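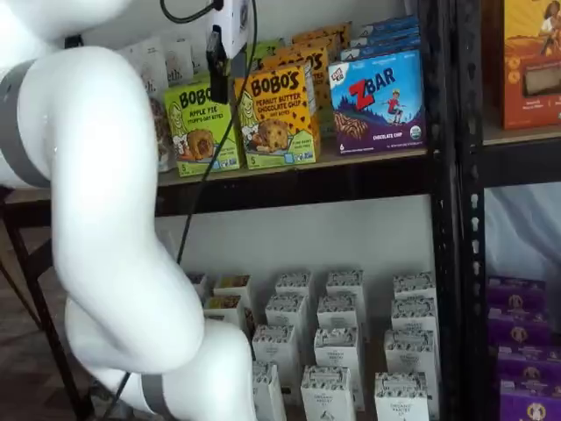 The Pinto arm at the snack bay: oat bites and Z Bars up top, small white cartons down below.

Gallery: Pinto, the shelf-picking arm you can rent by the month
Posted in June by the Gilance reviews desk
214 shares | 37 comments

Pititz would like you to stop thinking of Pinto as a robot. The brochure calls it a "shelf colleague", which is a lot to put on something that has never chipped in for a birthday cake. It's offered as a service: they bring the arm and teach it your stock, and after that you pay $3190 a month for it to take things off a shelf and put them in a tote. The minimum term is six months. We went to the demo room in Skurnberg and picked the snack bay, having skipped lunch.

The arm
Big, white and very glossy, with grey bands at the joints. It looks like a bathroom fixture with ambitions. The finish is lovely and shows every fingerprint, so the kit includes a cloth. I'd asked whether it came in any other colour and was told that white tests well with shoppers, who in my experience are mostly looking for the chips.

The top shelf
Apple pie oat bites in a lime-green box, peanut butter chocolate chip in a yellow one, then a blue box of Z Bars with more of the same stacked behind. This is the sort of shelf Pinto likes. The boxes are bright and square, and you can tell them apart from across the room. It was asked for the yellow box and went for the yellow box, slowly, like a man reaching for the last sausage roll while his mother-in-law is talking.

The bottom shelf
Harder going. The cartons are small, white and very much alike, each with a grey patterned band near the top and small dark print. You'd need your glasses, and Pinto took its time as well. It paused over them long enough that I started reading the manual. (Page 6 says long pauses are normal. There's a drawing of a clock.) It did get one in the end, and put it in the tote with more care than my groceries have ever been shown.

The cables
There are black cables hanging off it. For this money I'd expected somebody to own a cable tie. Pititz says a tidier harness is on the way, and gave the month but not the year.

The purple boxes
Off to the side on the next section of shelving, in a staggered pile, each with a gold-and-white emblem. I asked for one of those too. They weren't in the catalogue yet, and Pinto doesn't guess. The tablet played a small descending tune that I can still hear. Setup covers 300 products; anything over that is quoted separately, and the quote form is longer than the lease.

How it did
We put in 125 requests over an afternoon, all for single items, all typed into the tablet. Most arrived. Of the ones that didn't, the usual trouble was a box leaning on its neighbour, which Pinto treats as a serious matter and reports to you in full sentences. Two requests brought the right brand in the wrong flavour. I've done the same at home and been treated worse for it.

Speed is where the pitch gets shy. A teenager with a tote would have lapped it before the first coffee. Pititz's answer is that the teenager goes home at nine, and fair enough, Pinto doesn't. If you pack orders overnight from a small back room, and your stock comes in stiff boxes that stand up by themselves, the sums might work. If you sell pouches, produce or anything round, keep your money for now.

What's in the monthly price
The arm, the tablet, delivery and the first round of product training. A technician by phone from 7 a.m. to 7 p.m. One swap-out if the arm fails. The cloth.

What isn't
Shelving, power work, restocking (it takes things off and won't put them back), and retraining when a supplier changes the box art, as every supplier will the week after you've signed.

I'd want to see Pinto in a real store before I told anybody to sign up for half a year of it. I'd also want that tune turned off. It can be, according to the manual, under Settings, then Mood.

Pititz lent us the demo room for the afternoon and did not see this page first. Prices are in Canadian dollars, before tax.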